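Wed 18 July, box office notebook, Fullirthorpe Hall

Second presale test for the Grastano shows 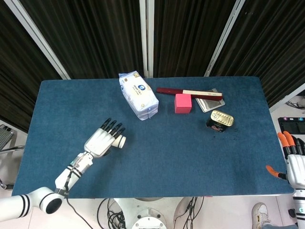

Ran the queue page again this morning with the new hold timer and I'm so pleased with it! Last time a seat stayed locked for 14 minutes if a buyer wandered off at the payment step (Omid's fan club testers found that one, bless them). Now it lets go after 6, and the seat pops back on the map without a refresh. Lovely to watch.

Bahman played the impatient fan and opened the sale in four tabs with one member code. The first tab kept its place, the other three got the polite message. Wording still says "Cruickshank Tour" in the footer, left over from spring. Fix before Friday.

Balcony rows: the map shows 18 seats in row F, the hall plan says otherwise. Eliécer is going up with a tape measure and the plan. If he's right we lose the two by the rail, and they come off general sale too.

Siamak wants the fan club limit at 4 per member for both November nights. Fine by me, though I'd love to see it at two for the opening night. So many people asked!

Still to do: resale names on wristbands, Korean and Spanish text for the confirmation mail, ring Hatem about the lightstick pickup desk.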